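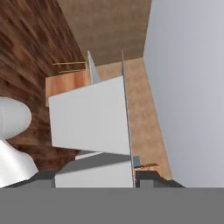
Noura Kassab wanted to know if the robot minds living in a world where the floor is on a slant. She asked it in front of a full room at our last open day, and we liked the question so much that it's been the way we start talking about ourselves ever since.

So, hello! We're Prestov, a small robotics company in Prallville, and I'm the one who writes the website (and answers the phone, and orders the sandwiches when people come to visit). There are five of us. We teach robot arms to pick things up and put them where they're supposed to go, and most of that teaching happens inside a computer before a real arm gets anywhere near it.

## The slanted floor, then

Noura's question came while we were showing Gebru, our simulator. You build a room in it, you put an arm in the room, and then you look at everything from the gripper's end. It's a strange place to look from. The gripper's own parts take up a big piece of the view, and the room tips over whenever the wrist does, so a wooden floor can run off at a steep angle and the walls go with it. Visitors tilt their heads. Every time! I've worked here for years and I still tilt mine.

The answer we gave her is that the robot doesn't mind at all. It has never been told that floors should be level, so it learns from what it gets. If it can find the thing it's reaching for with the room tipped and half the view blocked by gripper, then we've got something worth trying on the real arm.

Noura wasn't quite convinced, and stayed on for a good half hour after the demo to argue about it. We had a great time.

## How we got here

Prestov started in a rented unit behind the old Prallville feed store, with one secondhand arm that leaked grease on everything. We called it Javum, for reasons that were funny then, and the name has stuck to every arm we've owned since. The current Javum doesn't leak. It's bolted to a bench in the front workshop and it's the first thing you meet when you come in.

We wrote Gebru the winter the old arm was out for repair, mostly to give ourselves something to do. It was slow and ugly, and the blocks fell through the tables. But it let us try a reach over and over without breaking a cup, and by the time the arm came back we'd gotten attached to working that way. These days we do a reach in Gebru first, run it on Javum second, and then go back and fix whatever we got wrong in the rendered room – usually friction, sometimes the lighting.

Our customers are mostly small shops and packing rooms close enough to drive to. They come to us with a job that's dull or hard on the wrists, and we tell them whether an arm could do it. Sometimes the answer is no, and we'll say so before you've spent any money.

## Open days

We run two open days a year and they're my favorite part of the job. The last one was in July and 21 people came, which is a squeeze in a workshop our size. We propped the big door open and let it spill out into the yard.

The morning is always Gebru. We put the gripper view up on the wall and run a reach, then we stop it partway and let people guess what the arm will go for. Kids are better at this than engineers. Somebody always asks why the picture has so much plain gray and white in it, and we get to explain that a hand sees a lot of itself.

After lunch we move over to Javum and try the same kind of thing for real. I won't promise it goes smoothly. In July it dropped a wooden block on the very first go, picked it up again by one corner and then set it down so gently that the room clapped. We don't rehearse the afternoon, and I'd fight anyone here who tried to make us.

You can try driving the arm yourself once the main demo is over. It runs slow for visitors and one of us stands by the stop button. Please tie long hair back, and wear shoes that close at the toe.

## Come and see us

The next open day is 9th August. Doors open at 10, the simulator demo starts as soon as people have found coffee, and you can leave whenever you like. It's free, but do let me know you're coming so I can get the sandwich order right. Parking is in the yard, on the left as you drive in – the right-hand side belongs to the tile shop and they do need it.

If you can't make that date and you've got a job in mind for an arm, just write to us through the contact page and tell us what needs picking up. A rough sketch on the back of an envelope is plenty to start with. Noura says she's coming back, with more questions about the floor.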